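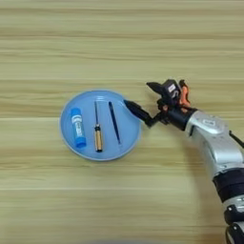

Slide 4. Method. Nimri picks one grasp per object from a single head view, then replans after each release. Training set: 581 teleoperated episodes, no simulation. Pause for the planner diagram.

Slide 5. Baseline is Taltia with the same arm and the same objects. Thin items are the hard case; say why (depth noise near the rim).
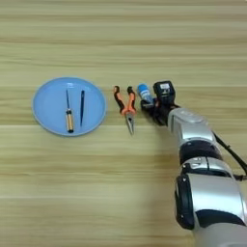 Slide 6. Evaluation: 100 trials, 3 seeds. 9 failures, all on the pen. Sipho Sithole takes questions on calibration.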